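Can a Robot Do Your Chores Yet?

Last June my little brother Arthur asked me when we could get a robot to put away his laundry. He has a lot of laundry, and most of it lives on the floor. I told him I'd find out, and I've been reading and asking questions ever since!

So let's start with clothes. Picking up a shirt sounds like the easiest job in the world, right? You grab it, you shake it, you're done. Now try it with just your thumb and one finger on each hand. Go on, I'll wait. Most machines that handle cloth have to work that way — two stiff fingers that open and close, and no squishy palm to help.
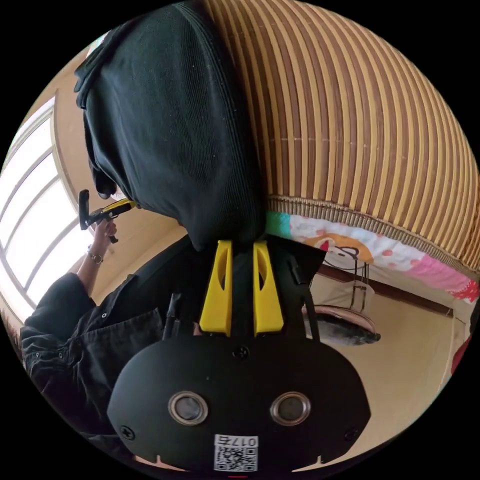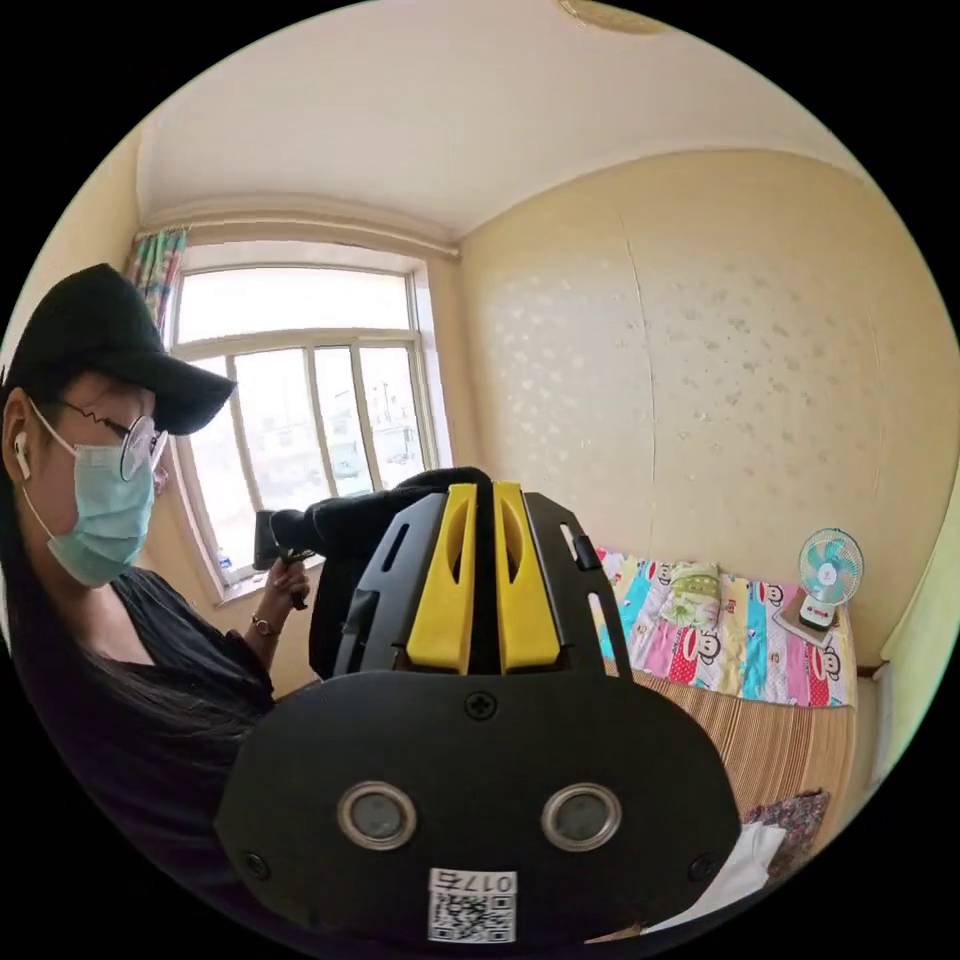

Black cloth and yellow fingers, in a room with a big bright window.

Marina Karras wrote to me after she read the first part of this page, and she wasn't convinced. She said that her dishwasher has been doing a chore perfectly well for years, so why all the fuss over a shirt? Isn't a dishwasher a robot already?

Good question, Marina! A dishwasher is a machine, and a very handy one. But think about what it doesn't do. It doesn't walk around the kitchen looking for dirty cups. You bring the cups to it, and you put them in the racks. It does the same thing every time, inside a closed box where nothing surprising happens.

A shirt is full of surprises. Drop one on your bed 40 times and you'll get 40 different heaps. The sleeve might be on top, or tucked underneath, or inside out (Arthur's are always inside out). A plate stays plate-shaped wherever you put it, but cloth changes shape every time you touch it. Your eyes and fingers sort that out so fast that you don't notice.

How does a robot learn, then? One way is to copy people. A person does the job while a camera records it, and then they do it again, and again. A computer studies all those tries and looks for what they have in common. I asked Heriberto Zepeda if 200 tries would be enough to learn to hang up a shirt. He laughed and said it might do for that one shirt in that one room, but move the bed and you may have to start practicing again.

So, can machines do chores yet? Some of them, yes. Robot vacuums can clean a floor, if you pick up your socks first. Some robots can fold a towel, often slowly. Tidying a whole messy bedroom that they've never been in before is still really hard.

I told Arthur all this and he thought about it for a bit. Then he asked if a robot could at least find his other blue sock. I said I'd look into it.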